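Dremik Sync User Guide

Section 4: Setting up the desktop client and the tray icon

Print this section | E-mail this section
2 comments | 3 shares

This section covers installing the Dremik Sync client on a desktop or laptop computer, choosing which folders to keep in sync, and using the tray icon. It assumes that you already have an account and that your administrator has sent you the server address. If you don't have the address yet, see Section 3.

The steps are the same on Windows, Mac and Linux unless a note says otherwise. On a Mac, the tray icon is in the menu bar at the top of the screen. On Windows it is at the right end of the taskbar. On Linux the position depends on your desktop.

4.1 Before you start

Check the following:

- You can sign in to your account through a web browser.
- The computer has enough free disk space for the folders you plan to sync, plus about 54 MB for the client itself.
- No other sync program is watching the same folders.
- The date and time on the computer are correct. A clock that is wrong by more than a few minutes will cause sign-in to fail with the message "Certificate not valid."

CAUTION: Do not point two sync programs at the same folder. Each one will treat the other's changes as new edits, and you will end up with a large number of duplicate files. If you are moving from another service, quit that program and turn off its start-at-login option first. 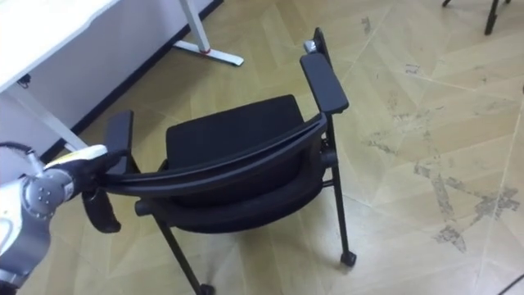 4.2 Installing the client

1. Sign in to your account in a web browser and open the Downloads page.

2. Choose the installer for your system and save it to your computer.

3. Quit any older version of the client that is running. Closing the window is not enough. Right-click the tray icon and choose Quit.

4. Open the installer and follow the prompts. You may be asked for an administrator password.

5. When the installer finishes, start Dremik Sync from the Start menu, the Applications folder or your desktop's application list.

6. Enter the server address exactly as it was given to you, including any port number at the end.

7. Click Connect. Your browser opens and asks you to approve the new device. Click Approve, then go back to the client.

NOTE: If the browser does not open, click Copy Link in the client window and paste the link into a browser yourself. The link expires after 3 minutes. Click Copy Link again to get a new one.

NOTE FOR LINUX USERS: Some desktops do not show tray icons until an extension has been turned on. The client still runs without the icon, and you can open its window from the application list at any time.

4.3 Choosing a local folder

The first time you connect, the client asks where to keep your files. The default is a folder named Dremik in your home folder.

1. Click Continue to accept the default, or click Change to pick another place.

2. If you pick a folder that already has files in it, choose one of these:

Merge – keeps both the local files and the files on the server. Where two files have the same name but different contents, the local one is kept with the word "conflict" added to its name.

Use server copy – moves the local files into a folder named Old Files and downloads everything from the server.

3. Click Finish.

CAUTION: Do not choose a folder on a removable drive. If the drive is disconnected while the client is running, the client may read the missing files as deleted and remove them from the server. Deleted files stay in the server trash until the trash is emptied, so they can usually be restored, but restoring a large folder takes a long time.

4.4 Selecting folders to sync

You don't have to keep every folder on every computer. Folders you leave out remain on the server and can still be opened in a browser.

1. Click the tray icon and choose Settings.

2. Open the Folders tab. The list may take a few moments to load.

3. Clear the box next to any folder you do not want on this computer. Click the arrow beside a folder to see the folders inside it.

4. Click Apply.

Clearing a box removes the local copy of that folder. Wait until the tray icon shows a check mark before you clear anything, so that recent changes have been uploaded.

By default the client asks before it downloads any new folder larger than 200 MB. You can change this limit at the bottom of the Folders tab.
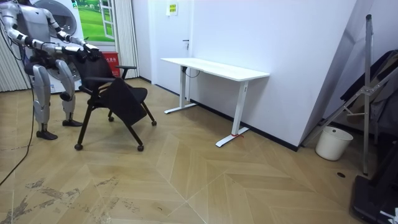 Two hands on the chair's backrest.

4.5 What the tray icon shows

Check mark – everything is up to date.

Two arrows – files are being uploaded or downloaded. Hold the pointer over the icon to see the file name.

Pause bars – syncing has been paused, either by you or because the computer is on a metered connection.

Yellow triangle – one or more files could not be synced. Click the icon and choose Show Problems.

Gray icon – the client is not connected to the server.

Left-click the icon to open the short menu, which lists recently changed files and has links to the local folder and the website. Right-click it to open the full menu, with Settings, Pause and Quit. On a Mac, hold down the Control key and click for the full menu.

4.6 If the icon is missing or flickers

If the icon is missing on Windows, click the small arrow beside the taskbar icons. If Dremik Sync is in there, drag it out onto the taskbar and it will stay in view.

If the icon flickers or disappears when you switch between desktops or plug in a second monitor, do this:

1. Open Settings and go to the General tab.

2. Turn off Animated Icon.

3. Quit the client and start it again.

4. If the problem is still there, turn on Simple Icon in the same tab. This uses a one-color icon that is redrawn only when the status changes.

The flicker does not affect syncing. Your files go on uploading and downloading in the background. 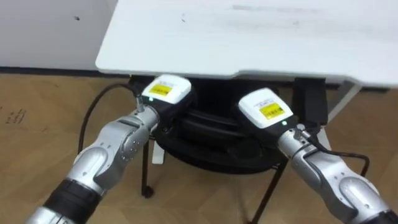

Page last changed: March 13, 2024 (D. Dimitrov)

4.7 Pausing and bandwidth limits

To stop syncing for a while, right-click the tray icon and choose Pause. You can pick one hour, until tomorrow, or until you resume it. The pause applies only to the computer you are using.

To limit how much of your connection the client uses:

1. Open Settings and go to the Network tab.

2. Under Upload, choose Limit To and type a number.

3. Do the same under Download if you need to.

4. Click Apply. The new limits are used from the next file onward. A file that is already being transferred will finish at the old speed.

A very low upload limit can make large files time out. If you see "Transfer stopped" beside the same file more than once, raise the limit and click Retry.

4.8 Removing a computer from your account

Do this before you sell a computer or pass it on to someone else.

1. Check that the tray icon shows a check mark.

2. Open Settings, go to the Account tab and click Unlink This Computer.

3. Choose whether to keep or delete the local files.

4. Uninstall the client in the usual way for your system.

If you no longer have the computer, sign in on the website, open Devices and click Remove beside its name. Local files on that computer are not erased, but it can't download anything new.

Comments (2)

Karim Khoury
Simple Icon fixed the flicker for me, but I had to quit from the tray menu first. Restarting from the window did nothing.

Yara Matar
Is there a way to set the pause for longer than a day without leaving it off completely? I travel with a metered connection and keep forgetting to resume.

Next: Section 5, Sharing folders with other people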